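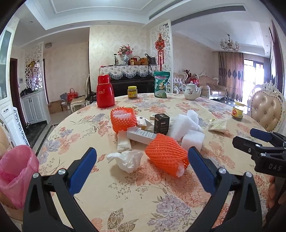
**Wednesday, Murkgate flat, table clearing**

Task: packaging off the dining table and into the lined bin. Teapot, thermos and jars stay put. Limit of 20 min per round, 3 rounds planned.

- Foam net sleeves: a soft target. Closing force set to 5 N for these, to be checked against the Levemis arm.
- White foam pieces: stiff enough to pinch, but light. Expect them to slide on the cloth.
- Flat packets and crumpled tissue: hardest class. Printed flowers on the tablecloth are a segmentation risk.

A person does this chore without looking. I would not sign off on a machine doing it unattended yet, mainly on account of the teapot.

To do: ask Barrientos for softer pads; rerun the grasp planner on flat items.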